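Ondby is getting its bead and wire fair back, and I for one have already cleared a drawer for it! After a year with the doors shut, the Asamoah Hall will open on October 7, 2021 for what used to be my favourite day out of the whole year, and this time there are 28 stalls booked in (it was 20 when I last went, and even then I came home with far too much).

I rang Ebere Ugwu, who has taken over the running of it, and she sounded tired but very cheerful. "We had 331 people on the mailing list in February and I thought, well, that's a start," she told me. "Then the bookings came in and I had to find more tables." She has raised 3,000 pounds towards the hire of the hall and the heating, which anyone who sat through the last one in their coat will be pleased to hear about. 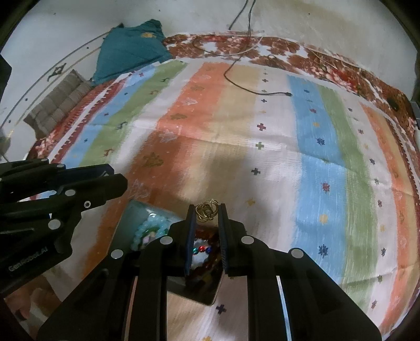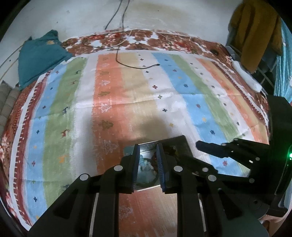 Most of the makers are local, though a few are coming over from Wultier with glass beads and enamel. There's a bench at the back where you can have a go at bending your own earring hooks (I made two last time and they didn't match, but I still wear them), and the Plillus tea stand is back by the side door with the ginger cake. Get there before lunch if you want a slice.

Entry is free for under-16s and two pounds for everyone else, cash or card. The car park behind the hall is being dug up, so you'll want the one by the library, or the bus, which stops right outside. Ebere is also after odd clip-on earrings and broken necklaces for the mending table, and there'll be a box for them just inside the front door. I've got a bagful ready to go, most of it from my aunt, who has never thrown away a clasp in her life. Doors open at ten and the last stalls pack up at four.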